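Foro de la Asociación de Usuarios del Archivo Comarcal Anghel
Sección: Conservación y depósito
Tema: Cajas transparentes o cajas de cartón para la documentación en tránsito

Mostrando todos los mensajes del tema

C. Coman
Coordinación de depósito
Mensaje inicial

Estimados usuarios:

Como saben quienes asistieron a la sesión informativa de marzo, el archivo revisa actualmente las normas sobre documentación en tránsito, es decir, la que ha salido de su estantería y todavía no ha vuelto a ella. La norma vigente obliga a mantenerla en todo momento en caja de cartón cerrada, con su etiqueta. La propuesta que se somete a consulta permitiría usar recipientes de plástico transparente durante la jornada, siempre que los legajos regresen a su caja de origen antes del cierre.

Agradeceremos opiniones razonadas, en especial de quienes consultan con frecuencia los fondos Miltero y Pratley. Las aportaciones se incorporarán al informe que se remitirá a la dirección.

Atentamente,
Catinca Coman

legajo_75
Usuario registrado

Agradezco la consulta. Trabajo desde hace años con el fondo Pratley y mi posición es contraria al cambio. El cartón de conservación amortigua las variaciones de humedad y protege de la luz. El plástico no hace ninguna de las dos cosas, y un recipiente cerrado junto a una ventana puede alcanzar temperaturas muy poco recomendables para papel de pasta mecánica.

Entiendo que se trata de unas horas. Mi experiencia es que las horas acaban siendo días. El expediente 415 permaneció en un carro desde la mañana hasta bien entrada la semana siguiente, y lo comprobé personalmente al solicitarlo por segunda vez.

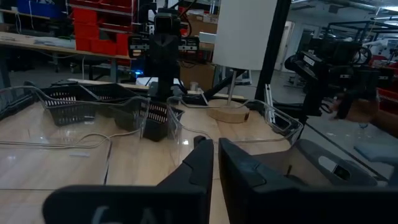 B. Voß
Restauración

Coincido con el compañero en lo relativo a la luz, aunque conviene separar dos cuestiones: la conservación a largo plazo y la manipulación diaria. Para la segunda, la visibilidad del contenido es una ventaja considerable. Con recipientes como los dos de la mesa, rectangulares y de plástico transparente, basta una mirada para saber si queda algo dentro, mientras que una caja de cartón hay que abrirla, y cada apertura supone roce en las esquinas y en las cintas. Sí pediría que la norma recogiera expresamente la prohibición de dejar cables u otros objetos ajenos en la superficie donde se depositan los documentos, cosa que también se aprecia en esa mesa. Un cable fino se engancha en una cinta con mucha facilidad.

En cuanto al material, el polipropileno sin aditivos es aceptable para estancias breves. El PVC debe quedar excluido sin excepciones.

Britta Voß

sala_norte
Usuario registrado

Con el debido respeto, la norma actual funciona. El problema que describe legajo_75 es de cumplimiento, y no veo de qué modo un recipiente distinto haría que los expedientes volvieran antes a su sitio. Solicito que conste mi desacuerdo.

Quisiera saber, además, si se ha valorado el coste. En la reunión se mencionó un presupuesto de la firma Vonumance para 30 unidades, pero no se facilitó el importe.

C. Coman
Coordinación de depósito

Respondo a sala_norte. El presupuesto de Vonumance está pendiente de revisión y se publicará en esta misma sección cuando disponga del visto bueno de administración. Comprende únicamente los recipientes – las etiquetas se imprimirían con medios propios.

Respecto del expediente 415, confirmo la incidencia. Quedó registrada y fue uno de los motivos de esta revisión. El borrador contempla un control de carros a las 18:00, con firma de la persona responsable de la sala, y limita a dos el número de legajos por recipiente.
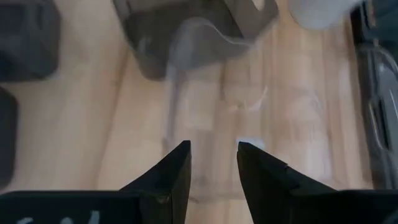

El mismo borrador establece que las mesas de preparación se despejarán antes del control, y que ningún recipiente podrá permanecer sobre ellas durante la noche, contenga o no documentación. Se admiten enmiendas a este punto.

legajo_75
Usuario registrado

El control con firma me parece acertado y lo apoyaría con independencia del recipiente que se elija. Propongo dos enmiendas:

Primera. Que los documentos con tintas ferrogálicas o con sellos de cera queden fuera del nuevo régimen y sigan en cartón.

Segunda. Que el recipiente lleve tapa opaca cuando se traslade entre plantas.

B. Voß
Restauración

Suscribo la primera enmienda. Sobre la segunda tengo reservas: con tapa opaca se pierde buena parte de la visibilidad, y el trayecto entre plantas dura un par de minutos. Preferiría una funda de tela para el carro completo.

sala_norte
Usuario registrado

Mantengo mi desacuerdo general. Si la propuesta sale adelante, votaré a favor de la funda.

C. Coman
Coordinación de depósito

Quedan recogidas ambas enmiendas y la alternativa de la funda. El tema permanecerá abierto hasta la publicación del presupuesto. Se ruega a los usuarios del fondo Miltero, que todavía no han intervenido, que hagan llegar sus observaciones por esta vía o en el mostrador de la sala.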